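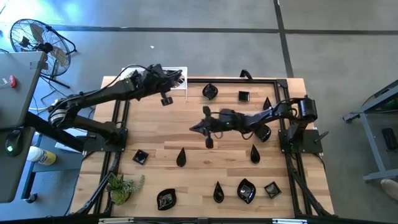 Figure 3. Zullar cell, head view, with both arms over the work surface and dishes of several shapes on the tabletop.

3.2 Cell setup and upkeep

The Zullar cell consists of two arms and a wooden tabletop inside an aluminum extrusion frame. Each arm is bolted to its own base plate, and the plate bolts are checked for torque at the start of a session. Cables loop over the upper links with enough slack for full elbow travel — an earlier, tighter routing wore through a sleeve in August and was dropped. Gripper fingers are replaced in sets. After any replacement, the tool center point is taught again with the Wudon routine, repeated five times, and the mean is stored.

Glossy black dishes are difficult for depth sensing, and daylight from the windows adds reflections on the tabletop. Exposure of the fixed camera is therefore locked before each session, and the extrinsic calibration is rejected if the reprojection error exceeds 2 pixels.
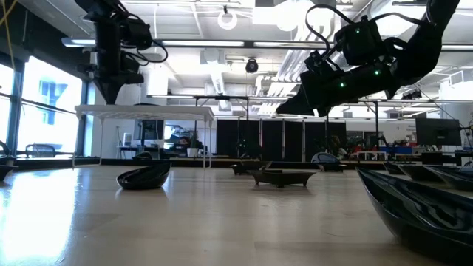
3.3 Fault recovery

When a joint fault occurs, the operator stops both arms, logs the pose and restarts the controller. Homing is done one arm at a time.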